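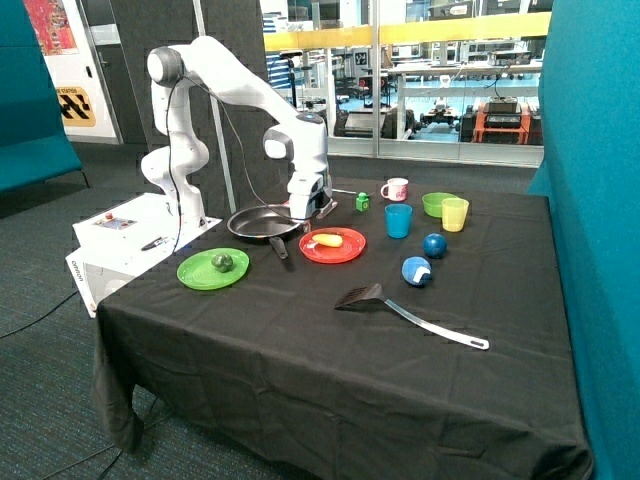
添付1:黒いクロスの台、白いアーム、フライパン、緑の皿と赤い皿

件名:Jellico 証拠一式PDFの通し番号が途中からずれる
起票:リエット・グルワル(訴訟サポート)
担当:スーチェン・チェン
優先度:高
状態:対応済み(経過観察)

9:12 グルワル
Isakssonの件、開示用の証拠一式。Jellicoで結合して通し番号を振ったら765ページから番号がおかしい。764の次がまた1。そこから最後まで1始まりのまま。索引のほうは765で続いてるので、索引と現物が合わない。相手方への送付は今日の17時、これだけは動かせません。至急お願いします。

9:20 チェン
見ます。確認させてください。結合は一括?それとも分冊してから?元ファイルの置き場所も。

9:24 グルワル
一括。全部で2,000ページ弱。置き場所は案件フォルダの「開示_送付用」。昨日の夕方に一回やったときは正常だったと思う。そのときはPaquetteさんの追加分が入ってない。

9:41 チェン
こちらの端末で再現。同じく765から1に戻る。番号の書式、接頭辞、開始番号の設定は以上なし。ライセンス切れの表示もなし。

9:50 チェン
試したこと
・作業用キャッシュ削除→変わらず
・Jellico再起動→変わらず
・別ユーザーでログイン→変わらず
・追加分を外して結合→最後まで正常
なので追加分のどれか。追加分は11ファイル。

10:05 パケット(ダーリーン)
追加分は依頼者から届いたのをそのまま入れました。加工はしてません。契約書の写しと、メールを印刷してPDFにしたもの。パスワードがかかってたのが2つあって、それは解除してから入れてます。解除は加工に入りますか?

10:08 チェン
入ります。その2つから見ます。ファイル名ください。

10:11 パケット
「覚書_署名済」と「賃貸借_別紙」です。

10:33 チェン
「覚書_署名済」の先頭がちょうど765ページ目。プロパティを見ると、このファイルだけ独自のページラベルを持ってる(1始まりのセクション)。Jellicoの通し番号は、途中にラベルの区切りがあるとそこで数え直す設定になってた。「元文書のページラベルを引き継ぐ」がオン。既定はオフのはず。

10:36 グルワル
誰か変えた?

10:40 チェン
変更履歴だと5月の更新のときにオンになってる。人の操作ではなさそう。ベンダーのSolladachに問い合わせ出しました。返事待ってると間に合わないので先に直します。

10:58 チェン
手順
1 設定→結合→「元文書のページラベルを引き継ぐ」をオフ
2 既に番号を振ったPDFは使わない。元ファイルから結合し直し
3 番号を振る
4 索引を再作成(更新ボタンだとだめ、再作成のほう)
これで通しました。764、765、766と続いてます。最終ページも索引と一致。

11:15 グルワル
確認中。番号OK。ただ、しおりが消えてる。書証ごとのしおりがないと送れない。

11:22 チェン
すみません、ラベルとしおりが同じ設定にぶら下がってるみたい。しおりは「ファイル名から作成」にチェックで出ます。やり直します。20分くらいください。

11:49 チェン
完了。しおりあり、番号あり。「開示_送付用_再」に置いた。古いほうは「使用不可」フォルダに移動済み。削除はしてません。

12:30 ケネディ(シルヴィ)
横から失礼。署名済みの覚書、電子署名がついたファイルなら結合した時点で署名の検証情報はなくなりますよね?相手方から原本性を言われると面倒なので、単体の原本も別に添付してください。パスワード解除前のもので。送付状にもその旨一行入れて。

12:38 グルワル
了解です。原本はダーリーンのところにあるのをもらいます。

12:44 パケット
受信メールの添付から保存し直しました。「原本_未加工」に入れてます。パスワードは別便で。

13:55 グルワル
黒塗りの箇所も再確認した。結合し直しで黒塗りが外れてたら大問題なので全部見た。外れてない。文字選択もできない。大丈夫。

14:10 パーク(ヴォーン)
送付状、承認。番号の範囲の記載が旧版のままになってたので直してから出すこと。

14:31 グルワル
直しました。送付すみ。受領の返信も来てます。

15:20 チェン
Solladachから一次回答。更新時に設定が初期化される場合がある、修正時期は未定とのこと。再発したら設定のスクリーンショットとログを送ってほしいそうです。

15:26 チェン
あと、Cakedsideの案件も5月の更新後に結合してるので同じ症状が出てるかも。担当の方、送付前なら番号を見てくださし。見るのはファイルの切れ目のところ。送付済みなら私に連絡を。差し替えが必要かどうかはケネディ先生判断で。

15:40 ケネディ
Cakedsideは未送付。うちで見ます。

16:18 ケネディ
見ました。ずれなし。独自ラベルのファイルが入ってなかっただけだと思うので、設定は変えておいてください。

16:25 チェン
全端末でオフにしました。しおりの設定も合わせて変更ずみ。手順は共有フォルダの「Jellicoメモ」に追記。次の更新が来るまでこのチケットは経過観察で残します。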